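Roboterarm für die Küche: Was gehört alles ins Budget?

Gefragt von Niamh Coughlan am 13. Januar 2025

Hallo zusammen, wir sind ein kleiner Träger für betreutes Wohnen und planen für eine Gemeinschaftsküche einen Arm, der Geschirr und Lebensmittel rund um die Spüle umräumt. Bevor wir etwas bestellen, läuft die Küche als Simulation. Den Raum hat uns Nedivari nachgebaut.
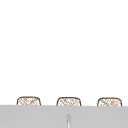

Im Haushalt sind für die Anschaffung bisher nur der Arm und ein Greifer mit zwei Fingern vorgesehen, beides laut Angebot von Honkanen. Montage, Schulung und Ersatzteile stehen nicht drin. Die Simulation haben wir schon bezahlt, die läuft über einen anderen Topf. Im Juli muss der Antrag beim Vorstand liegen, danach kann ich nichts mehr nachschieben. Welche Posten vergisst man leicht?
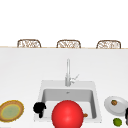
Reicht ein Greifer für Geschirr und Lebensmittel?
Für den Anfang kann man mit einem planen, sollte aber einen zweiten Satz Finger mitbestellen und prüfen, ob das Material für Lebensmittelkontakt zugelassen ist.

Den zweiten Satz hatte ich aus Kostengründen gestrichen, den nehme ich jetzt wieder auf. Beim Rest bin ich für jeden Hinweis dankbar.

Kenneth Cabrera

Ich habe so etwas für die Lehrküche in Clovstead durchgerechnet. Der Arm war bei uns der übersichtlichste Posten. Dazu kamen:

Unterbau und Befestigung
Elektriker
Sicherheitsbewertung der ganzen Anlage
Schulung für 11 Leute
Wartungsvertrag ab dem zweiten Jahr

Für Befestigung und Elektrik zusammen haben wir 4000 Euro angesetzt, und das hat gepasst. Die Sicherheitsbewertung würde ich separat anfragen, die Preise lagen weit auseinander. 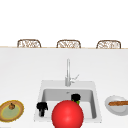
Die Reichweite sollte vor dem Angebot feststehen, sonst wird später ein größerer Arm daraus und die Befestigung muss neu gerechnet werden. Nehmt dafür die Punkte, die am weitesten auseinanderliegen. Bei euch stehen Teller links und rechts der Spüle, und dazwischen ragt der Wasserhahn hoch. Der Arm muss also beide Seiten erreichen und am Hahn vorbeikommen. Diese Strecke würde ich Honkanen schriftlich geben und mir bestätigen lassen, dass das angebotene Modell sie mit Greifer und Last schafft.

Ibrahim Amadi

Einfach mieten. Haben wir in Mastthorpe auch gemacht.

Chinyere Obi

Mieten geht, aber dann bitte die Rückbaukosten mit in den Vertrag. Die standen bei uns nirgends.

Zum Greifer noch: Runde, kleine Sachen und flache Teller stellen verschiedene Anforderungen. Lasst die Simulation mit beidem laufen, bevor ihr euch auf eine Fingerform festlegt.

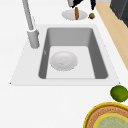
Wir haben 100 Durchläufe pro Gegenstand verlangt und die Fehlversuche einzeln auflisten lassen. Das kostet Rechenzeit, lässt sich aber beim Anbieter der Simulation meist als Paket buchen. Fragt auch, ob ihr die Dateien behalten dürft, wenn der Vertrag endet. Und für die Ersatzfinger die Lieferzeit erfragen, bei uns waren das mehrere Wochen.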